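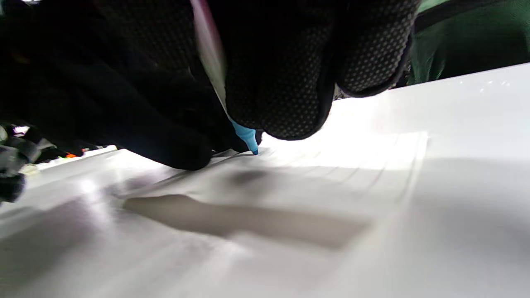
Ticket 2991 — contact onset label wrong on marker task
Project: Zirnero
Opened by: Noura Tannous
Assigned to: Béla Erdős
Status: open, fix in review

Symptom: the segmenter marks pen-down too early on the white table. The marker tip is still above the paper when the label flips. Set has 40 episodes, all with the black knit glove and blue marker. Policy trained on these labels stops short of the sheet.

Tried:
Swapped the depth threshold for the Pluvcombe default. No change.
Re-ran calibration. Residuals normal.
Masked the glove. Worse — the hand shadow stays in and gets read as the contact edge. 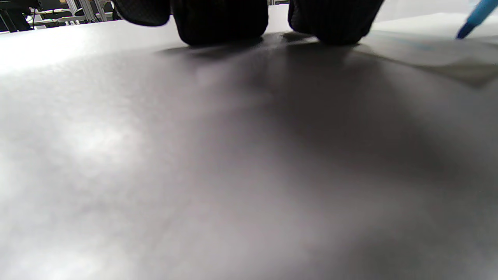
Fingertip contact on the table triggers the same label, so the detector is not using the tip at all. It fires on the dark region under the hand.

Krisztina Nyitrai, Saturday, July 8, 2023: reproduced on four episodes. Exposure was fixed at 2000 in the config, glare on the table is saturated. Suggest labeling onset from tip-to-paper distance only and dropping the intensity term.

Béla: patch is on branch rodel-onset. Needs a relabel of the full set before retraining. Oranuch has the queue until the current run ends.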